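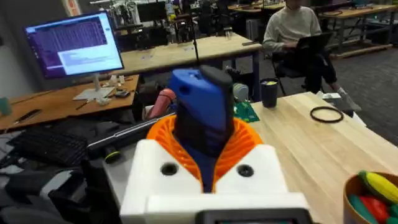
The Farkar on an ordinary afternoon, toy vegetables at lower right.

Gokdale Farkar Work Table: 11 Months In

I have bought a lot of tables for other people to put things on. It's a strange thing to be good at, and I'm not sure I am, but the Farkar has been in our shared workroom in Pruvemside for 11 months now and I've finally stopped getting messages about it. From this crowd that counts as a rave.

Gokdale sells the Farkar as a "do-everything work surface," which is a lot to promise on behalf of something flat. Ours gets electronics, small assembly, coffee, and whatever came out of somebody's pockets. Right now there's a green circuit board on it, a thin black rubber ring, a dark blue cup, and a tan bowl of toy produce. The bowl has a yellow ear of corn, a red pepper, and something green I have never managed to name. I mention all this so you know what sort of testing the table has had. I haven't stood an engine block on it, and I'm not going to.

Delivery and assembly

It comes in two boxes with a combined weight of 96 pounds, and the driver will take them as far as the first door he sees. Ours was the wrong door. Gokdale's checkout page does offer a "to the room" option, in gray text, underneath a large green button that skips it. Find the gray text.

The frame goes together with 18 bolts, all the same size, and I'd like to shake the hand of whoever decided that. I once built a table that used four lengths of bolt differing by the width of a fingernail, and I still think about it. The wrench in the bag is soft and rounds off if you look at it firmly, so use your own. The instructions are all drawings. Step six shows a smiling figure holding the whole top up with one arm. You will want a second person and neither of you will be smiling.

The top

I like it. It's light-colored wood with a plain finish, and small parts show up on it. You wouldn't think that matters until you've worked on a dark speckled bench, where every screw you set down joins the pattern and is never seen again. A black ring like the one near the right-hand side is easy to spot from a standing position. White things are easier to lose. Paper is all right, little white plastic bits less so, and I now keep those on a tray.

The finish has held up better than I expected and less well than the website says. Hot mugs leave a pale halo that fades by the next morning if you're lucky. Marker comes off with rubbing alcohol, along with a little of the sheen, so after a while you get a duller area that everybody can see when the lights are on overhead. Solder is a problem. Put a mat down. I say this to everyone and everyone nods.

The edges are eased just enough that leaning on them for an hour doesn't leave a line across your forearm. The corners, on the other hand, are corners. I've caught one with my hip more than once and had the bruise to prove it. Stick-on bumpers from the hardware store fix this and make the table look like it belongs in a nursery, but we have a bowl of play vegetables on ours, so we were already most of the way there.

Stability

Good when the bolts are tight. They will not stay tight. Ours developed a small sideways sway in the second month, the kind you don't notice until you're trying to read something through a magnifier and the something starts to drift. I went around with a wrench, it stopped, and I've done it again each season since. Thread locker would probably end this for good. I own a tube and it's in a drawer somewhere.

The feet adjust, in theory. On carpet they sink and make up their own minds. On the hard floor by the sink, where the table spent its first few weeks, they worked fine and also squeaked.

Size

Measure your room, then measure it again with the chairs pulled out. I forgot the chairs. The Farkar fits our space, but with someone seated behind it you learn to walk sideways. There's a smaller version I would have bought if it had been in stock, and it was not in stock at any point while I was looking, so I can't tell you a thing about it.

The depth is excellent for spreading out and terrible for tidiness. Anything pushed to the back becomes part of the landscape. There's a blue cup back there that I believe to be permanent, and a card or slip of paper near the far corner that I keep meaning to go and read. A shallower table would make people clean up. A deep one lets them just start again closer to the front.

Against the Pascu

The obvious rival is the Pascu, which costs less and has a drawer. We had one before this. The drawer was wonderful for a week and then it was full, and after that it was a place where batteries went. The Pascu's top also bowed in the middle, gently, so that pens rolled inward and collected there. You could argue this was a feature. If you need storage and don't mind the dip, save your money. If you need things to stay where you set them down, get the Farkar.

What I'd change

Better wrench. Longer adjustment on the feet. A hole or notch at the back for cables, because at present they go over the edge and get snagged by every passing sleeve. Gokdale sells a clip-on cable tray separately, and it costs what I consider to be table money.

Would I buy it again?

Yes, and I'm about to, for the far side of the room, in June when the budget opens up. Same size, same finish, delivered to the room this time. I've asked that nothing edible, or pretending to be edible, go on the new one. We'll see how long that lasts.

Rating: four out of five. It gets the fifth if I ever find the thread locker.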